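Bancombe Building Forum > Offices and Small Premises > Blinds, glazing and shading

Thread: Light gap between two roller blinds on one window

mullion_dodger
Posted 14 March 2024, 08:12

We have taken the lease on a first floor office with one large window, white frame, two panels. It has two roller blinds fitted side by side, pale grey, left by the last tenant. Both work. The trouble is the vertical gap between them. From mid-morning a strip of direct sun comes through and travels along the desk, and whoever is sitting there has to move the monitor or themselves.

The fabric widths are fixed by the brackets, so I can't slide either blind towards the other. Options as I see them:

1. Replace both with one wide blind.
2. Replace one with a slightly wider blind and overlap.
3. Fix something to the frame behind the gap.

Budget is small. Landlord permits screw fixings into the existing holes only.

tarn_end
Posted 08:40

Option 1 is the correct one. A single blind has no gap in the middle. Clutorus make a tube stiff enough for wide office windows and will cut to the millimetre.

Pilot_Hole
Posted 08:57

Disagree with tarn_end. A wide single blind on an ordinary tube sags in the middle and the fabric creases in a V. The stiffer tube is heavier, needs bigger brackets, and bigger brackets will not line up with existing holes. He has said he can't drill new ones.

Also, with one blind you lose the ability to drop one side and leave the other up.

tarn_end
Posted 09:05

Sag depends on tube diameter and fabric weight. I have had a wide one up for 7 years with no crease. Brackets can be mounted on a batten, and the batten can use the old holes.

Pilot_Hole
Posted 09:11

A batten brings the blind forward and opens up the light gap at both sides. You have traded one gap for two.

greyfabric
Posted 09:30

What is the gap in millimetres, and where are the controls? On a pair of blinds the usual arrangement is chains on the outer ends and pins at the centre. The pin end is the narrower fitting. If yours have been put up with both chains in the middle, the gap will be wider than it needs to be, and swapping ends costs nothing.

mullion_dodger
Posted 10:02

Measured at the fabric: 12 mm at the head, slightly more at the bottom bar. Controls are on the outer ends already, so no gain there.

greyfabric
Posted 10:15

Then the minimum has more or less been reached for side-by-side mounting. If it is wider at the bottom than at the top, one of the tubes is out of level. Put a spirit level on each tube. Fabric walks towards the high end as it rolls. A strip of masking tape on the bare tube, under the first turn, at the side you want it to move towards, will correct a small error.

Pilot_Hole
Posted 10:21

Seconded on the tape. One layer first, then test, then a second if needed.

sill_and_reveal
Posted 11:48

I would look at option 3 before buying anything. Zarer sell a self-adhesive light strip for this purpose, white, with a flexible fin. It goes on the centre upright of the frame and closes the space behind both fabric edges. It comes off with warm water, so the landlord should have no complaint. Clean the frame with methylated spirit first. Washing-up liquid leaves a film and the strip lifts at the corners within the month. I learned that in January.

tarn_end
Posted 12:03

Adhesive strips on a window frame in direct sun do not last. It will be on the floor by summer.

sill_and_reveal
Posted 12:09

Mine has had one summer on a south-facing frame and is still up. Yours may vary.

mullion_dodger
Posted 13:34

Levels checked. Left tube is level. Right tube is low at the centre end, so the packing behind that bracket has probably compressed. I'll shim it tonight.

For tarn_end, a quote came back from Nautiyal for a single wide blind with the heavy tube: £649 fitted. That rules it out for one window.

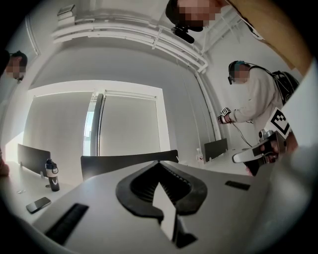
The other constraint is the pipe run. It comes across the upper part of the room and then turns down along the right-hand wall, so I want to keep any new bracket or batten well away from that side. The desk can't go elsewhere either. The sockets are under the window and I don't want extension leads over the floor.

Pilot_Hole
Posted 13:50

Agreed on the batten. Leave the head of the window alone.

Is the run boxed in anywhere? If it carries heating, keep fabric and adhesive clear of it whatever you decide.

mullion_dodger
Posted 14:06

Not boxed in. According to the landlord's schedule it is a mixture, some electrical and some heating, with no note of which is which. I have asked.

greyfabric
Posted 14:22

Going back to option 2. You can overlap without new holes if one blind has extension brackets. The front one then hangs proud of the back one and you order its fabric wider by the overlap. Allow 2 cm at least. It looks slightly odd from the side. From the desk it is not noticeable.

tarn_end
Posted 14:31

It looks very odd from the side. The fabrics will also be different ages, and pale grey fades. You will have two greys.

greyfabric
Posted 14:37

On that point I agree. Order two or put up with it.

mullion_dodger
Posted 15:15

Plan is as follows. Shim the right-hand bracket, tape the tube if the fabric still walks, then the adhesive strip on the centre upright, cleaned with meths as advised. If the strip fails I'll price a matching pair with an overlap. Will report back once it has had some sun on it.

sill_and_reveal
Posted 15:29

Press the strip on from the top down and leave the blinds up overnight. Check that the fin isn't catching the bottom bars before you trim it.

Pilot_Hole
Posted 15:42

And use plastic packers for the shim. Card compresses and you will be back where you started.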